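Open day at the Brusberg mill

The bus from Punov drops you at the bottom of the hill, which the brochure calls "steps from the mill." There are roughly 200 of them. I arrived at 10:15 on a Thursday in September, needing a chair, and was handed a visitor badge with somebody else's name on it.

Brusberg has been making tablecloths and bedding for Cerketti, the department store people, for 70 years. Our guide, Laurențiu Matei, walked us through the weaving shed at a pace best described as contractual. The looms are so loud that he gave his talk in full anyway and we all nodded at what seemed the right places. I believe I agreed that linen is superior to cotton. I may have agreed to buy some.

Upstairs is quieter – tables, cloth samples, and a long argument about whether olive is a green or a brown. The mill sells it as a green.

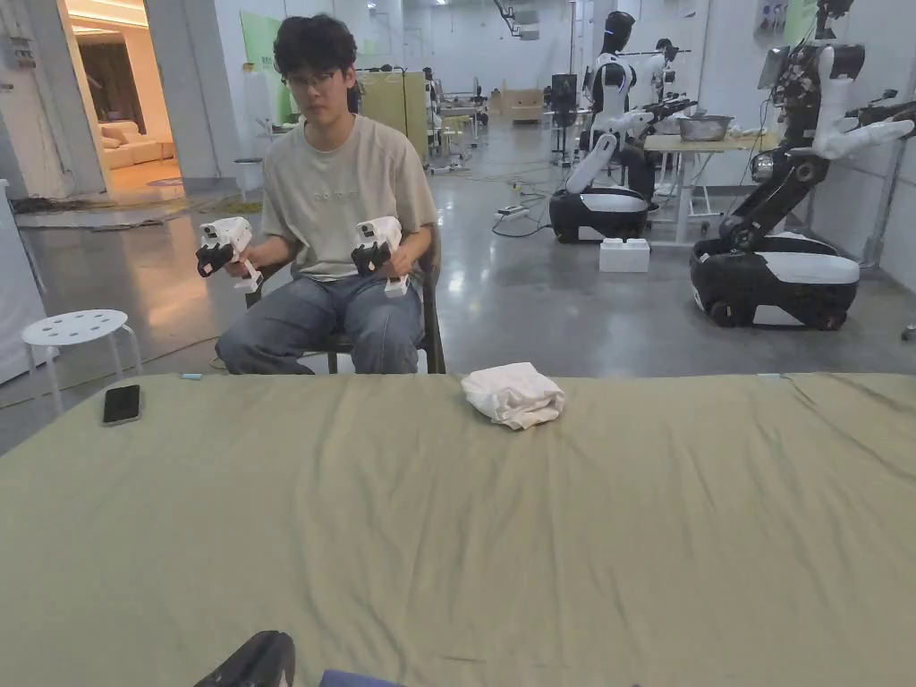 Upstairs at Brusberg, where the olive cloth gets a table of its own.

The dye house came next, and was the best part of the morning. Maricica Preda runs it, and she has 154 shades in a cabinet of little drawers, 15 of them beige. She can tell the beiges apart. I held two up to the window, picked the darker one, and was told very kindly that I had the same card twice.

She also has views on ironing, mainly that people shouldn't. Linen creases, blue shows it more than beige, and a person who minds should buy polyester and live with the consequences. 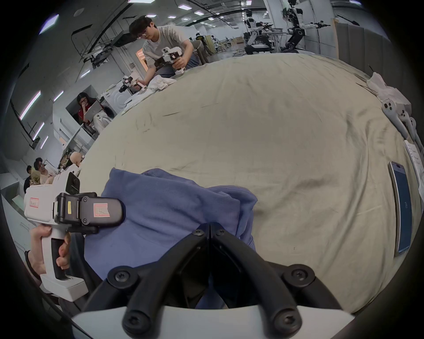 Lunch and the shop

Lunch is soup, served in the old boiler room. Get there before noon if you want bread. The shop takes cards but the café doesn't, and I left with two napkins and a tablecloth in a color the receipt calls Preda Green. My wife says it's brown.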